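Picking a gripper when the job is cushions

I got to the Ernalholm workshop just after nine in the morning, expecting a lot of shiny demos. What I got was a mug of tea, a clothes rack, a couple of grey cushions and an engineer who wanted to talk about fingertips for the next three hours. I loved it, to be fair!

The team has been comparing two pairs of gripper fingers for handling soft household stuff. One pair is called Tonum, the other Echeverri, and both get bolted on to the same two arms so that the only thing that changes is the bit doing the pinching.

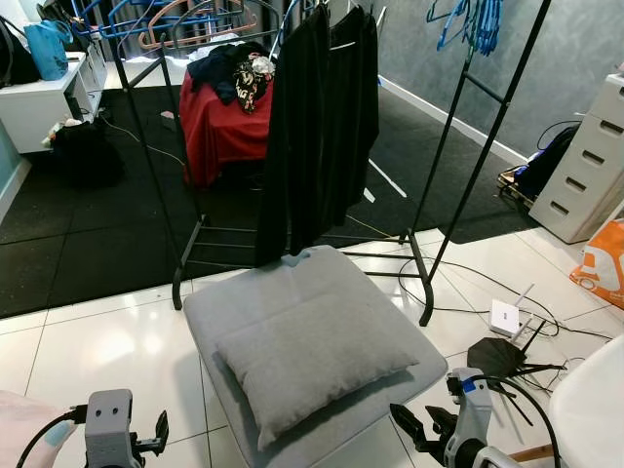
Words: 558 | Filed under: Workshop visits

"Everyone wants to see it pick up an egg," the engineer told me. "An egg is easy. It has one shape. A cushion has a different shape every time you touch it."

I asked how they'd ended up with cushions at all. They started with folded towels, it seems, and moved on when the towels stopped teaching them anything. A cushion is heavy enough to swing and squashy enough to hide where its own edge is, and the cover slides about over the filling. If you grab only the cover you can lift the thing, but it turns in your grip and you've lost track of it.

The Tonum fingers are the simple ones, flat and stiff with no give in them. The Echeverri pair has a softer pad on the inside face and costs a good bit more. My guess before I went was that soft would win every time.

"That was my guess too," the engineer said. "I'd even written it on the whiteboard."

They have logged 2807 grasps so far, 1354 of them with the Tonum pair and the rest with the Echeverri. Out of the whole lot, 313 were dropped or let go too early, and the two sets of fingers came out much closer than anybody had bet on. Where they differ is in how they fail. The stiff fingers tend to miss cleanly, so the arm knows straight away that it's holding nothing and can have another go. The padded ones will hang on to a whisper of cloth and then lose it halfway across.

"I'd take the clean miss," I was told. "You can plan around a clean miss."

We spent a long while on the wrist cameras, which I hadn't expected to care about. The head camera gives you the room and a rough idea of where things are. Once the fingers are close in, though, they get in their own way, and the small camera down at the wrist takes over. The engineer likes a view where you can see both tips and the cloth going in between them, and has moved the mount twice to get it.
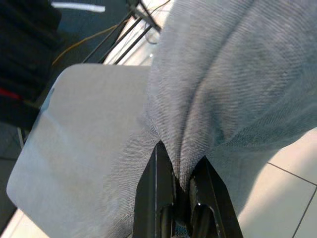

Do you need a wrist camera on both arms?

For soft things, two are worth having. One arm often holds while the other goes looking for a better grip, and they swap over, so whichever side has no camera ends up working blind half the time. If the budget only stretches to one, put it on the arm that makes the first grab.

I also wanted to know about the controller, because the last time I wrote about arms my inbox filled up with people asking which one to buy. Ernalholm runs everything through a Flelletico box. The praise was a bit grudging. It's quick, it doesn't fall over and the menus are dreadful.

"It took me 51 minutes to find the setting for grip force," the engineer said. "It was under Display." (I laughed. The engineer didn't.)

Grip force is where most of the fiddling goes on. Too little and the cushion slides, too much and the fingers bunch the cover up so tightly that it won't drop when they open. They've settled on starting gently and squeezing harder only once the arm begins to lift – a trick borrowed from watching people carry bin bags.

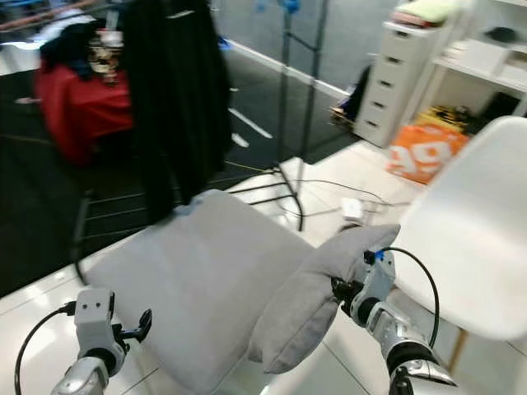
Corners are the other thing we kept coming back to. Grab a cushion in the middle and the fingers slip off the bulge. A corner gives them something thin to close on, but then all the weight hangs from one point and the arm has to move slowly or it starts to sway. The engineer's answer is to take the corner first, lift a little, then bring the second hand in underneath. It adds a few seconds each time, and those seconds are a sore point with whoever has to write the speed figures up.

So which fingers would they buy again? "Tonum for the arm that grabs, Echeverri for the arm that supports," the engineer said, after a very long pause. They haven't tried that mix properly yet. The plan is to run it through July with the same cushions and the same controller settings, and I've been told I can come back and look at the numbers as long as I bring biscuits.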